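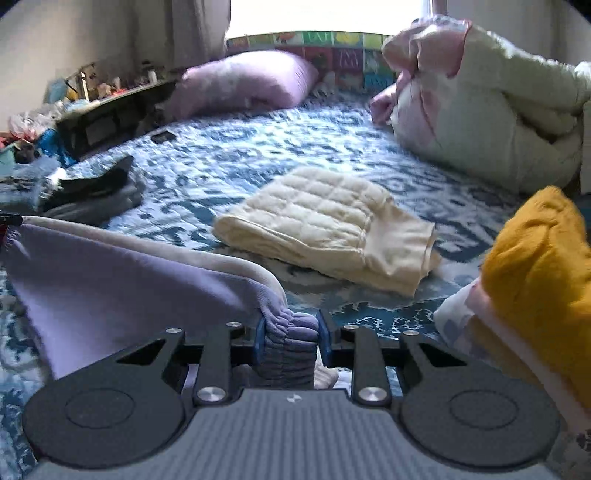 Melahat Başaran holds that a bed is a bad place to fold laundry and a good place to sort it, and that most trouble with the job comes from doing both there at once. These notes follow her order of work. The bed is the sorting surface. Folding is treated separately in section 4.

Household Textiles, Cemholm Evening School
Handout 7: Sorting and folding a mixed load
Prepared by Defne Sönmez
Revised Oct 5, 2025
Reading time: 7 minutes

Search this site Search Go

1. Scope

The handout covers a mixed load: bedding, knitwear, small cloths and socks brought to the bedroom in a single carrier. Washing and drying were covered in August. Ironing is left for a later handout. All items are assumed to be fully dry unless a paragraph says otherwise.

2. Terms

Carrier. Whatever the laundry arrives in. A round metal basin, a basket and a bag are all carriers for our purposes.

Field. The part of the bed that is free for sorting. Pillows and comforters at the head of the bed reduce the field and should be pushed back before the carrier is emptied.

Lead edge. The edge taken in the hand first. On a hemmed piece it is the hem. On a knit it is the shoulder line.

Flat piece. Any item that lies in a single plane when spread: sheet, pillowcase, cloth, pad.

Shaped piece. Any item with sleeves, legs or a heel.

Bulk. The thickness of a folded item at its thickest point. Bulk decides the order of stacking; area decides where the stack goes.

3. Sorting

3.1 Clear and level the field. The bedspread stays on. It is pulled tight from the foot end so that items slide less and small ones do not disappear into a crease. With a strongly patterned bedspread, small patterned items are hard to find again. Place these on a plain piece.

3.2 Empty the carrier from the top, by lifting. Tipping it out is quicker, but large pieces then land on small ones and the load has to be turned over again. A large sheet or cover usually wraps around other items in the carrier. Leave it until the pieces inside it are out, then lift it by a corner and shake it over the bed. Socks are most often found at this stage.

3.3 Lay out by type, working from the head of the bed to the foot:

quilted and padded pieces
large flat pieces
knits
small flat pieces
socks and other pairs

Quilted pieces go down first since they take up the most area and do no harm as a base for something light. A quilted pad with an unquilted band along an end should be laid with the band facing the person folding. The band bends more easily than the stitched part and is a natural starting point for the first fold.

3.4 Knits lie flat from the moment they leave the carrier. A heavy knit left hanging over the side of a bed will lengthen under its own weight, and the stretch shows first at the cuffs. If a knit must wait, heap it loosely on a folded cloth. A loose heap marks less than a bad fold.

3.5 Socks are laid out singly, toe toward the foot of the bed, and paired only when the carrier is empty. Draping a sock over a garment to keep it in sight is acceptable. It must come off before the garment is moved.

3.6 Anything that is not laundry (toys, pens, hair clips) goes on the nearest shelf and stays out of the count.
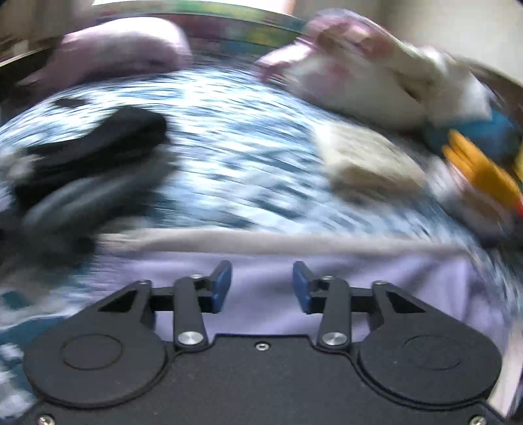
How full can a carrier be before sorting from it becomes slow? Level with the rim is the working limit; above that, pieces slide off the top while others are being pulled out, and the time gained by carrying everything in a single trip is lost at the bed.

The limit is set by the rim and does not depend on weight. A basin of small cloths may hold more than 20 pieces and still be easy to sort. The same basin with a sheet in it may hold far fewer and be slow, because the sheet ties the load together. If a load includes a sheet or cover, load it last and lay it loosely on top.

4. Folding

4.1 Surface. A table or a chest at hip height is preferred. If only the bed is available, place a folding board on it. The Nandero board used in class is adequate. A large tray is a fair substitute for pieces no wider than the tray.

4.2 Flat pieces, soft. Take the lead edge in both hands with the thumbs on top, raise the piece clear of the surface and let it hang until it stops moving. Lower it so that the free edge touches first. Bring hem to hem, then fold again in the same direction. Smooth outward from the fold. Smoothing toward the fold traps a ridge, and the ridge will still be there the next morning.

Thin fabric bunches when it is taken from the middle. The gathered folds then run the length of the piece and have to be shaken out. Take it by the hem or by a corner. If it has already been picked up from the middle, put it down, find the hem and begin again.

4.3 Flat pieces, quilted. Fold along a stitch line wherever the grid allows it. A fold across the filled squares opens again by itself. The class standard is two folds and no more; a further fold adds bulk without saving useful area.

4.4 Knits. Face down, sleeves across the back, lower edge to shoulder. Do not press. The Bashir method shown in class rolls the knit in place of the last fold and suits a narrow drawer, though the roll loosens if the drawer is half empty.

4.5 Cloths. Fold all cloths of a size to the same final shape, even when their hems differ slightly. The stack is judged by its front face. Uneven edges go to the back.

4.6 Stacking. Greatest bulk at the bottom. No stack higher than the width of a hand if it is to be carried any distance. Keep like colors together only if this does not disturb the order by bulk.

5. Common faults

Folding during sorting. The folded piece has no place to go and gets buried.

Returning folded items to the carrier. A round carrier has no flat side to support a square stack, and the lower pieces curl at the edges. Carry stacks by hand or on the board.

Leaving the comforter in the field. It takes up the best part of the surface and small items roll against it.

Pulling. A piece that resists is caught under something. Find what is holding it and lift that first.

6. Practice task

Sort and fold a mixed load at home using sections 3 and 4. Record on the Skenari sheet the order in which the types came out of the carrier, which pieces had to be refolded, and why. Repeat the task four times before the practical. Use the same bed if possible, so that the sheets can be compared. Sheets with only a total time on them will be returned.

The practical is done from a level carrier containing at least a quilted piece, a knit and a sheet. Marks are given for the state of the stacks and for the order of work. Speed is not marked.

Comments

lindenrow
3.2 is the part I had wrong. I always tipped everything out and then spent ages looking for the other sock.

Petra K.
Does the stitch line rule in 4.3 still apply if the grid is very small? On mine every fold lands on a line anyway.

Defne Sönmez
Petra, with a small grid use the line nearest the middle. The rule matters more for large squares.

oat_and_rye
The Skenari sheet link gives me last term's version, with no column for refolds.

Defne Sönmez
Replaced. Please download it again.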